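Toned paper for colored pencil, worth it or not?

Started by inkyfinch
11 July 2021

inkyfinch wrote:
ok so I've been on plain white bristol forever and I'm bored. Keep seeing people do these portraits on tan and gray paper where the white pencil just pops. Picked up a Wodia gray pad in the sale, did two birds and an old boot on it. Boot is great. Birds look like mud. Yellow goes green?? Is it me or the paper. Trying to pick something for a series I want done by November so no time to mess around with ten brands.

mudlark_jo wrote:
It's the paper. Cool gray eats yellow. Put a layer of white down first where the yellow goes, let the wax build up a bit, then yellow on top. Not perfect but way better.

Or go tan. Warm colors sit fine on tan.
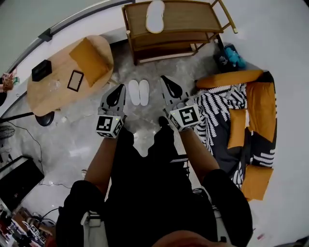
I went through a whole gray pad before I figured that out, all of it fruit, all of it sad looking. Lemons were the worst. Switched to the Oltero tan and haven't gone back. Bit toothy, eats your pencils fast, but you get more layers in before it goes shiny.

graphite_gus wrote:
disagree w/ the white underneath thing. White first makes everything chalky and then you can't get your darks back. Pick a better yellow. Cheap yellows are mostly filler and they go see-through on anything that isn't white.

mudlark_jo wrote:
Gus you say this every time. It's chalky if you scrub it in. Light pressure, sharp point. I've done it on over 300 drawings.

graphite_gus wrote:
and I've done it on enough to know I hate it lol

sundayscribbler wrote:
Weight matters more than color imo. The Wodia pad is thin, it buckles if you burnish hard and then you get that weird ridge. What are you pressing on? I tape mine to a board with a few sheets of newsprint under.

inkyfinch wrote:
Kitchen table, nothing under it. So that's probly half of it. There's a dent in the beak where the table has a scratch.

sundayscribbler wrote:
Yep. Newsprint. Or the back of an old pad, whatever.

pearcefan62 wrote:
Nobody's mentioned Pearce paper? 300 gsm, comes in a warm gray thats sort of halfway. Yellow stays yellow on it. Pricey though, and only in the big sheets so you have to cut it down yourself. I get eight small ones out of a sheet if I'm careful. I'm not always careful.

graphite_gus wrote:
Pearce is nice but way overpriced for what it is. Smooth side is too smooth, third layer just skates around.

pearcefan62 wrote:
Then use the other side?

graphite_gus wrote:
other side is for pastel

pearcefan62 wrote:
Says who. It's paper.

tallulah_draws wrote:
jumping in, I did the Flerkitov sketch challenge last year all on toned and my trick was to swatch everything first. Every pencil I own, one strip per paper, name written next to it. Took an evening. Boring but now I just look at the strip. Half my reds go brown on gray, never would of guessed. Purples are gorgeous on it tho, and any kind of blue

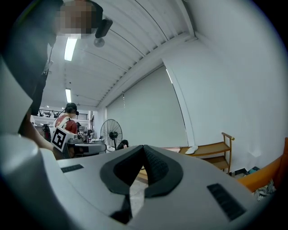 Does toned paper fade if it's hung up?

Cheap pads do, the tan ones worst, so look for acid free and lightfast on the cover and frame it under UV glass away from a window.

inkyfinch wrote:
ok good to know, these are going in a hallway so not much sun. Swatching tonight. I have way too many pencils for this.

mudlark_jo wrote:
Do the whites too if you have more than one! They're all different. One of mine is basically invisible on tan and another is like paint.

graphite_gus wrote:
agree on that at least. For the last tiny highlights skip pencil, use a white gel pen. Eye shine, wet nose, that stuff. Do it dead last, wax clogs the tip.

sundayscribbler wrote:
Gel pen looks stuck on to me. Gouache and a tiny brush. But yeah, last.

inkyfinch wrote:
Update. Did the strips, white under yellow works if I go light, sorry Gus. Redid the goldfinch with newsprint under and no dents. Still a little green in the wing where I got impatient. Ordering one tan pad and one sheet of the Pearce and will do the same bird on both.

pearcefan62 wrote:
Post them when they're done. And mark the front of the sheet before you cut it, I mix up the sides constantly.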